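Progress Report, Second Period
Household Food Storage and Waste Study
June
By Divya Gounder

1. Status

The study is on schedule in three of its four work areas. Recruitment is complete, the kitchen diary phase has closed, and data entry is finished. Container durability testing is behind plan by two weeks for the reasons given in section 4. No change to the end date is requested.

2. Recruitment and diaries

The target of 50 households in Tejada was met. Households were assigned to two groups. The first received a set of reusable storage containers and a one-page storage guide. The second received the guide only and will be offered containers after the final interviews.

Each household kept a written diary of food stored and food thrown away. The diaries yielded 2113 usable entries. An entry was considered usable if it named the food, gave the day it was stored, and stated whether it was eaten or discarded. Entries that gave only a meal name ("leftovers," "Sunday dinner") were set aside and will be handled in a separate table.

Legibility was better than in the pilot. The larger boxes on the revised form account for most of the improvement. The column for reason of disposal was left blank more often than we would like, particularly for bread and cut fruit, and the interview script now includes two questions on these items.

3. Coding

Two coders worked independently from the same code book. Disagreements were concentrated in two places: cooked rice, which the code book listed under both grains and prepared dishes, and partial disposal, where a household ate some of a stored item and threw out the rest. Rice now sits under prepared dishes in all cases. Partial disposal has its own code, and all earlier entries were checked again against it.

A blind recheck of 200 entries followed these changes. The remaining disagreements were mostly dates written in the margin and assigned to the wrong row. They have been corrected in the master file. The earlier version is kept in read-only form.

4. Container testing

Testing covers lid fit, seal retention after repeated washing, and staining. Two products are in the test set, the Jomex and the Zarex, in the sizes issued to households. Work is done on a plain white table so that tint and staining can be compared against a constant background.
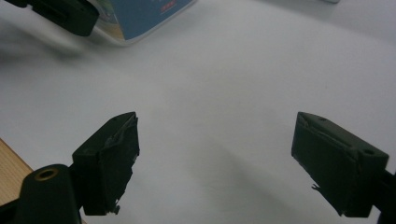 Figure 1. White tabletop, container work area.

The delay comes from the wash cycles. The plan called for 50 cycles per container. The dishwasher at the Wanell site was out of service while a heating element was on order, and the cycles already run on that machine could not be confirmed as reaching the set temperature. Those cycles have been discarded and the affected containers replaced with new stock. The repeat series has started.

Staining tests do not depend on the dishwasher and continued during the outage. Tomato sauce and turmeric are the two test foods. Containers are filled, held in the refrigerator overnight, rinsed by hand, and scored against a printed color card under the same overhead light. 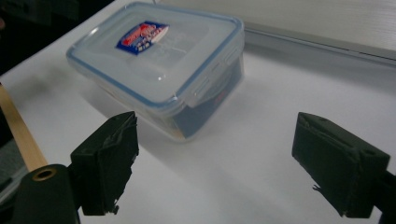 Scoring is done by the same person throughout to limit variation. A second scorer will repeat a portion of the set at the end of the series. Results will be reported by product and by size. They will not be combined into a single rating, as the smaller sizes have a different wall thickness and are not directly comparable.

5. Budget

Spending is within the approved total. Replacement containers were charged to the supplies line, which had a balance remaining from the pilot. The repair at Wanell was paid by the site. Travel is under plan because most interviews are now held by phone, and we ask permission to move the unspent travel amount to transcription.

6. Next period

Final interviews begin once the script has been approved. The wash series should finish in the first half of the period, followed by seal testing. Draft tables for the diary data will be sent ahead of the written chapter so that comments on layout can be taken early.

Two decisions are needed from your office: approval of the travel transfer in section 5, and confirmation that the guide-only households may keep the containers offered to them at the close of the study.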